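Playtesters wanted for Besteck, an online tank and artillery strategy game

Plarmont is looking for players to take part in the second closed playtest of Besteck. The test runs through July. You do not need to have played the first one, and you do not need to be good at strategy games. We need people at every level, including players who have never touched a game with vehicles in it.

Besteck is a team game for PC. Two sides of seven players each take turns moving and firing on a hex map, with a shared timer for each side. A full match lasts 40 minutes if neither team gives up early. The first playtest covered movement, spotting and the basic gun types. The second one covers supply lines, repairs, the new ranking system and two new maps, Pollo and Joseph. Pollo is a river crossing with very little cover. Joseph is a hill town and plays much slower.

What you would be doing

You play scheduled matches with other testers on weekday evenings, starting at 7 p.m. Eastern. After each match you fill out a short form in the client. Once a week there is a longer survey with open questions about balance, controls and how clear the rules were. Some testers will also be invited to a voice call with the design team. Calls are optional and are scheduled separately.

Please plan on at least three matches a week. If you miss a week, tell us and you can stay in the test. If you miss two in a row without a word, we will give the place to someone on the waiting list.

We have 154 places. Half are held for people who were not in the first playtest.

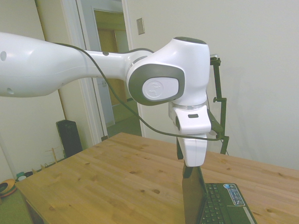 A white robotic arm with its gripper over an open laptop.

Who can apply

You must be 18 or older and live in the United States or Canada. You need a Windows PC, a wired or steady wireless connection, and 40 GB of free disk space. A dedicated graphics card is recommended. Laptops are fine, and we would like more of them in the test — the first round was mostly desktop machines and we missed several problems with small screens. A headset is useful for team chat, but you can play with text chat and the ping wheel only.

The client is in English for now. If you would like to help check the French text when it is added, say so on the form.

People who work for another game studio can apply but must tell us where they work. Immediate family of Plarmont staff cannot take part.

What you get

Testers who finish the full test receive a $40 store credit, a copy of the game at release and their name in the credits if they want it there. Testers who stop early keep access to the client until the test closes but do not get the credit. Ranks and unlocked vehicles will be wiped at the end. There is no prize for winning matches, and your win rate has no effect on whether you are invited back.

Confidentiality

The test is closed. Before you get a key you will be asked to sign a short agreement. You may tell people you are in the test. You may not stream, record or post screenshots, and you may not share your key. The client logs match data, crash reports and basic hardware details. It does not record voice chat.

How to apply

Send an email to the playtest desk with "Besteck second test" in the subject line. Include the following:

Your age and the state or province you live in
Your processor, graphics card, memory and screen resolution
Which evenings you can usually play
Two or three games you have played in the past year, of any kind
Whether you were in the first playtest

Please do not send a resume or clips of your play. We do not use them in picking testers.

Rekha Grewal runs the playtest and reads the applications. Replies go out each Monday until the places are filled. We had 440 applications for the first test, so if you do not get a place right away you will be put on the waiting list unless you ask us not to.

Questions about accessibility should go to Manju Dwivedi at the same address. The current client has remappable keys, a color-blind mode and adjustable text size. Controller support is partial — menus work, but the map view still needs a mouse. If there is something you need in order to take part, mention it in your application and we will tell you whether the current build can do it.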